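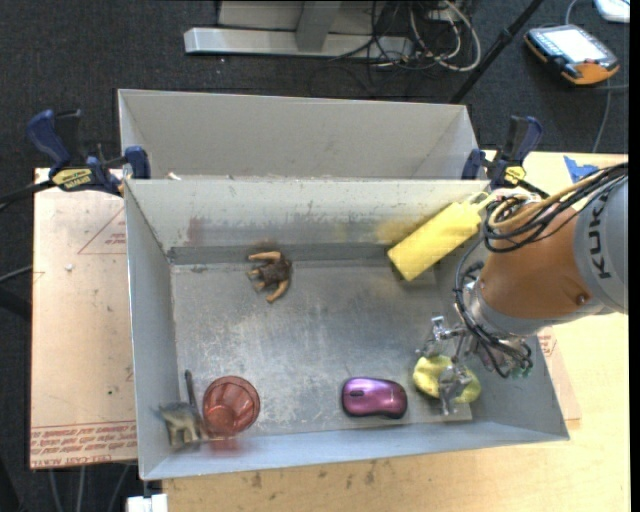 Ulla Mustonen wrote back after the first release to ask why the wow figures for her belt-drive deck looked so much worse than the ones in the brochure, and whether we had perhaps measured it on a wobbly shelf. It was a fair question, and a good part of this README grew out of the answer.

Graro: speed stability measurements for home turntables
README, last revised 29/10/2026

Hello, and thanks for downloading this. Graro is a collection of 1,020 short recordings of a test tone played on 157 turntables, nearly all of them sitting in people's lounge rooms, sheds and spare bedrooms when they were measured. We started it because the published figures we could find were taken in all sorts of ways and couldn't be lined up against each other, and because a few of us had just bought second-hand decks and wanted to know what we'd got.

About Ulla's deck: the brochure gives a weighted figure and our first release gave only the unweighted one, which will always look worse. Both are in the tables now, in neighbouring columns. Sorry for the fright, Ulla! (The shelf was fine.)

What you get

The folder called tones holds the recordings, as mono WAV files at 48 kHz. Each runs for sixty seconds from the moment the stylus has settled. The folder called tables holds two CSV files. The first, decks.csv, has one row per turntable: drive type, year of manufacture if the owner knew it, belt age if there is a belt, and the kind of power supply. The second, runs.csv, has one row per recording: nominal speed, mean speed error, weighted and unweighted wow and flutter, and the owner's notes exactly as they were typed, spelling and all.

Of the recordings, 856 were made at 33 and a third and the rest at 45. We have nothing at 78, though Paavo Pitkänen has been threatening to fix that for a while now and has bought the test disc.

How the recordings were made

Everyone used the same pressing of the Halon test record, centred by eye against the run-out groove. Centring matters more than you'd think – a hole that is off by a hair will add a slow swing once per revolution that has nothing to do with the motor. Where an owner re-centred the disc and tried again, we kept both runs and marked the first one "offcentre" in the flags column. Please filter those out before you colour in any league tables.

Decks were given at least twenty minutes to warm up. Dust covers were off. Owners chose their own tracking force and wrote it down.

The analysis script is called trollo.py and needs only NumPy and SciPy. Point it at a folder of tones and it will write a fresh runs.csv beside them. It's slow on an old laptop, so put the kettle on.

Known problems

Deck 41 appears twice under different owners, as it was sold halfway through. Several belt ages are guesses. Baltasar Gallardo's batch from June was recorded with the left channel only, which doesn't change the speed figures but will trip you up if you go looking at the noise floor.

Licence and corrections

CC BY 4.0. Corrections are very welcome, and Aarne Niskanen looks after the tables, so please mark anything about a wrong row for his attention and include the deck number.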